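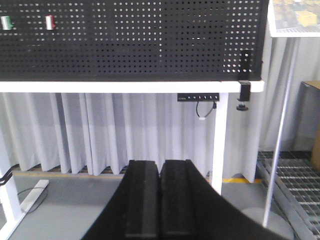 Los dedos de la pinza, casi juntos, con el panel perforado al fondo.

Cloltbridge compara dos pinzas y dos posiciones de cámara para trabajar con paneles de mando

Lunes, 2 de octubre de 2023

El taller de automatización de Cloltbridge ha terminado la primera parte de una comparación entre dos pinzas eléctricas, llamadas internamente Yeo e Ikeron. El objetivo es saber cuál de las dos conviene más para tareas pequeñas delante de un panel vertical: pulsar un botón, girar un selector o tomar una pieza que está fijada a pocos centímetros de otra. Las pruebas comenzaron en septiembre y han ocupado 12 jornadas de trabajo.

El proyecto está dirigido por Isla Rankin, ingeniera de control. Según explica, el equipo quería responder a una pregunta bastante práctica que se repetía en todas las reuniones. «Siempre discutíamos sobre los dedos de la pinza, y muy poco sobre el lugar desde donde mira la cámara. Decidimos medir las dos cosas al mismo tiempo», comenta.

Para la comparación se ha utilizado un panel negro perforado, en el cual se colocan pulsadores, un selector rotativo y algunas piezas pequeñas. El panel perforado permite cambiar la distribución en pocos minutos, pero también tiene un inconveniente para la visión artificial. Cuando la luz entra por detrás, los agujeros se ven como puntos blancos muy brillantes, y el programa de detección puede confundirlos con el borde de una pieza clara.

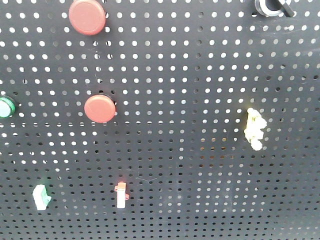
El panel visto por la cámara fija, con los pulsadores rojos a la izquierda.

En total se registraron 801 intentos, repartidos entre las dos pinzas. Cada intento empezaba desde la misma posición de reposo y se consideraba válido solamente si el brazo terminaba el movimiento sin intervención del operador. Los intentos interrumpidos por un fallo de comunicación con el controlador se repitieron y no entran en el total.

Los primeros resultados son más claros en los pulsadores que en las piezas pequeñas. Con los pulsadores grandes, las dos pinzas trabajan de manera parecida, y la diferencia depende casi siempre de la fuerza configurada en el controlador. Con las piezas pequeñas, en cambio, Ikeron obtuvo mejores resultados cuando había que entrar entre dos elementos vecinos, mientras que Yeo fue más estable en los giros del selector. Rankin prefiere no publicar todavía los porcentajes, porque falta repetir una serie con otra distribución del panel.

La segunda parte del estudio se refiere a las cámaras. El equipo comparó una cámara fija, orientada hacia el panel, con una cámara pequeña montada en la muñeca del robot. La fija ofrece una vista estable de casi todos los elementos, aunque los que están cerca del límite de la imagen pueden quedar cortados. La de muñeca se acerca mucho más, pero los propios dedos de la pinza ocupan una parte importante de la vista.
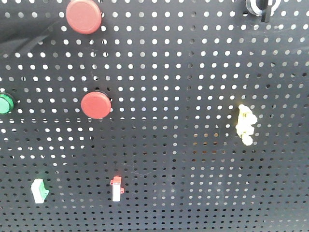

Otra toma de la cámara fija: una sombra diagonal oscurece los agujeros de la parte superior izquierda.

Ju-won Han, responsable de visión en el proyecto, considera que las sombras son un problema más serio que la resolución. «Una sombra suave sobre el panel cambia el aspecto de muchos agujeros a la vez. Una persona no le da importancia, pero nuestro detector sí», señala. Por este motivo, Han ha preparado un conjunto de 51 imágenes de calibración con diferentes condiciones de luz, que el equipo revisa cada vez que modifica el programa.

Han también ha cambiado el método para calcular la distancia. Antes, el sistema se apoyaba en las filas de agujeros como si fueran perfectamente rectas. En las imágenes de la cámara fija, sin embargo, las filas aparecen un poco curvadas, y esta deformación introducía un error de aproximadamente 2 milímetros en los laterales. Ahora se aplica una corrección antes de enviar las coordenadas al brazo.

El controlador empleado en toda la comparación es el modelo Imitz, que el taller ya conocía de un trabajo anterior. Se ha mantenido la misma versión del programa durante todo el período, con los mismos límites de velocidad para ambas pinzas. Rankin reconoce que una velocidad más alta podría dar un resultado distinto, pero no estaba entre los objetivos de esta fase.
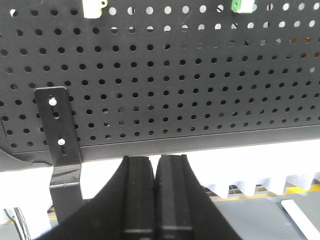

Próximos pasos

La siguiente fase se dedicará a la cámara de muñeca. El equipo quiere comprobar si es suficiente por sí sola en los últimos centímetros del movimiento, cuando el panel se ve de forma oblicua y los agujeros parecen más juntos hacia un lado. También se probarán unos dedos más estrechos, compatibles con Yeo y con Ikeron, que deberían dejar libre una parte mayor de la vista.

Cloltbridge publicará los datos completos en su página cuando termine la serie pendiente. Los talleres interesados en recibir el protocolo de prueba pueden solicitarlo mediante el formulario de contacto, indicando el tipo de pinza y el controlador que utilizan.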